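# The Loft at Skavville: your questions

I get asked most of these every week, so I've put my answers in one spot. If yours isn't covered, send me an email and I'll add it (eventually — I'm slow with the website).

## What is the space like?

Big, bright and mostly white. The walls are white, the ceiling's white, and there's a mezzanine with black metal railings that everyone seems to want their photo taken against. I painted the downstairs walls myself last April and I'm still finding specks of it on my good boots. It's open plan, so you won't get a private little room with a door that shuts, but the sound carries less than you'd expect once there are people in it.
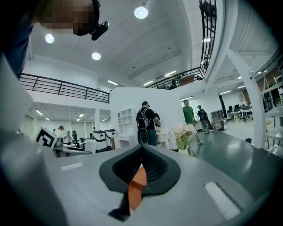 *The mezzanine and the black stair railing, with the ceiling lights on.*

## Where do I park?

On the Flalton Road side, please! The laneway belongs to the businesses behind us and they do have cars towed. If you're only dropping off boxes you can pull up at the side door for a few minutes, put your hazards on and run.

## Can I use the upstairs?

Yes, it's included. Most people put coats and bags up there, or a quiet chair for somebody with a baby. I ask that nothing gets hung from the railings, and that means bunting too. We had a garland come down in the middle of somebody's speech and I've been strict about it ever since. Kids need a grown-up with them on the stairs the whole time.

## Is it bright enough for detailed work?

I think so, and I do a lot of fiddly stuff with small hinges. There are round lights set into the ceiling and strip lights as well. If you're doing close stitching or painting miniatures, bring your own lamp. Photographers, have a look in person first, because the colour of the light bothers some of you and doesn't bother others, and I can't tell which sort you are from an email!

## What are the tables like?

The one I get asked about most is the square one with the white top and the faint grey marbling. It's a favourite for flat lays and cake tables, and it looks lovely with next to nothing on it. I usually put a shallow wooden box on it, a warm orangey-brown one with a divider, and a small bunch of pale pink flowers towards a back corner. You're welcome to use the box for place cards, pens, teabags, whatever you've got. The front part sits a bit lower than the back, so taller things go behind and small things in front. 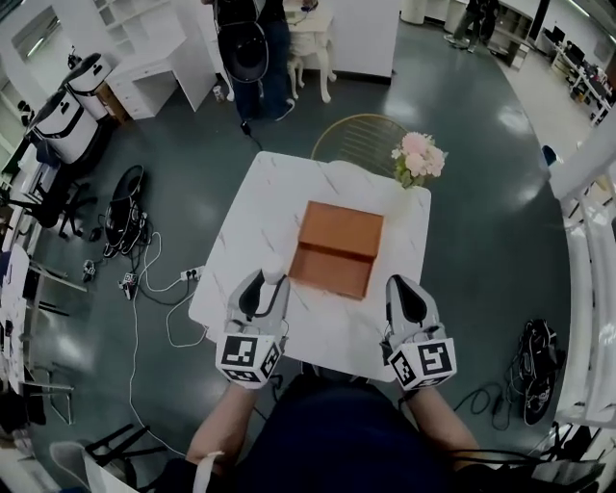

Please use a coaster or a mat for anything coloured. Beetroot is the worst, then turmeric, then nail polish. If something does spill, wipe it up with a damp cloth and a drop of dish soap and leave the spray cleaners in the cupboard. Tell me about it afterwards and I won't be cross. I'd much sooner know that night than find it the next time I'm setting up.

## Do the gold chairs come with it?

They do. They've got gold-toned frames and curved backs with thin rungs, and they look fancier than they cost me (a closing-down sale in Grodari, best Saturday I've had in years). Lift them when you move them instead of dragging, as the floor is dark and glossy and it shows every scuff. Stools with bare metal feet need felt pads on before they come in.

## Can I plug things in?

You can, and there are power strips you can borrow. Run your cables along the wall where you can, and tape down anything that crosses a walking route. Please keep kettles and heaters off the power strips — they go straight into the wall.

## How long do I get for setting up and packing down?

Two hours to set up and one to pack down, both included in the price. If you're hiring on a Friday I can often let you in earlier, so ask. A simple table with flowers and a few chairs won't take you anywhere near that long. A balloon arch will take all of it and you'll be sweaty at the end.

## How do I book, and what if I need to cancel?

Email me with your date and what you're planning. I hold dates for five days without a deposit. You can cancel up to three weeks ahead and get everything back, and after that I keep the deposit unless somebody else takes the spot.

## Is there anywhere nearby for food?

Namboodiri, the bakery on the corner, does trays of savoury things if you order a couple of days ahead. Get the potato ones. They'll carry them over to the side door for you if they're not too busy.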